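# In praise of the whiteboard that lies down

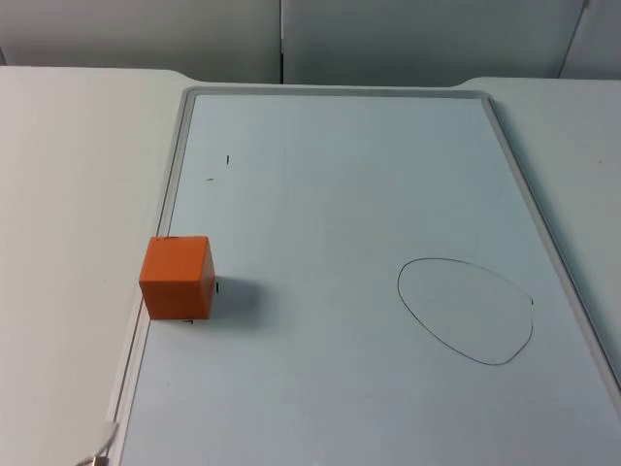
*Board on the table, one orange cube, one wobbly oval.*

I have come round to the view that whiteboards should be kept on tables, and that we lost something when we screwed them all to the wall.

The wall board is a performer's instrument. Somebody has to get up, and whoever gets up has the pen, and whoever has the pen is in charge until they sit down again. They turn their back on us and squeak. We look at their shoulders. When they finally step aside there is a box, and an arrow coming out of the box, and a second box which has had to be squashed because the first one was drawn by a person who did not know there would be a second. We nod. It stays up for three weeks with DO NOT WIPE in the corner, by which time it means nothing to anyone but has acquired the authority of a cave painting.

Lay the same board flat on a table and most of this goes away. It becomes a large, slightly shiny tablecloth you are allowed to draw on. People lean on it and come at it from different sides. Two of them can draw at once, usually over each other, and the argument is had with elbows, as arguments over tables have been since there were tables.

Best of all, you can put things on it. I don't know why this isn't mentioned more often. A wall board will hold a magnet, if you can find the magnet, and the magnet will hold one sheet of paper, which will curl. A flat board will hold a mug, a shoe, a model of a bus shelter or an orange cube. You can set the cube down at the edge by the rail and draw an egg on the other side, and already you have the beginnings of a conversation. Does the cube belong in the egg? Is the egg a pond? Somebody will have a view. Nobody needs to have learnt anything first.

I lived for some years in Jurkbridge, where the library had a meeting room with a wall board in it, and I sat through the planning of the October fair there more times than I would wish on anybody. The fair had 37 stalls and each of them was a rectangle. Every time the tea tent moved, which it did hourly, somebody rubbed out a rectangle with the side of their hand and drew it again smaller. By nine o'clock the tea tent was the size of a stamp and the person with the pen had a grey hand up to the wrist. The following year the board had come off its fixings and was on the table, for no reason grander than that, and we used matchboxes for stalls. You moved the tea tent by moving the tea tent. We were in the pub by eight.

I should deal with the hand-drawn line while I'm here. The great charge against drawing things freehand is that they come out wrong, and so they do. I have never closed an oval in my life without a small kink where the pen came home and found it had missed the door. The one at the top of this page has a kink as well, at the right-hand end, and I am fond of it. A perfect oval off a computer tells you that the matter is settled and the budget has been spent. A lopsided one, fat at one end and thin at the other, tells you that there is still time to say something. I have watched people who would never dream of contradicting a printed plan lean over and improve an egg.

The same goes for the stray marks. Any board that has been used has them: a tick here, a dash there, a little upright stroke that was surely important to somebody. The conscientious person wipes them off before starting. I used to be that person and I now think it a waste of a cloth. They give the eye something to hold on to. A completely bare board is a frightening object, like a new notebook or a cleared diary, and I have seen whole afternoons lost to people standing round one waiting for a first mark good enough to deserve it. With a couple of dashes down already, the thing is spoiled, and you can get on.

There are objections. A board on a table takes up the table. It is colder to the forearm than you expect. Its metal edge will catch a sleeve, and anything round that you put down will leave for the floor by the shortest route, so I recommend cubes. You can't read it from the back of the room either, though I'd say that if your meeting has a back of the room you have invited too many people and should send some of them home.

Then there is the matter of the ink on your cuffs, for which I have no answer. Dark cuffs, possibly.

The furniture trade has noticed all this, in its way. Plisetti will sell you a 'horizontal ideation surface', which I went to look at in a showroom and which is a whiteboard with legs. It costs 574 pounds. The legs fold. The man was very proud of the legs. For nearly 200 less you can have the Follus, which is the same with fixed legs and a groove for the pens, and the pens roll out of the groove. I stood between the two of them for some time, feeling the pull - I like a groove as much as anyone - and then went home and lifted the old board down from its hooks. It took a screwdriver and about as much swearing as you'd think. The holes are still in the wall, and I've hung a calendar over two of them.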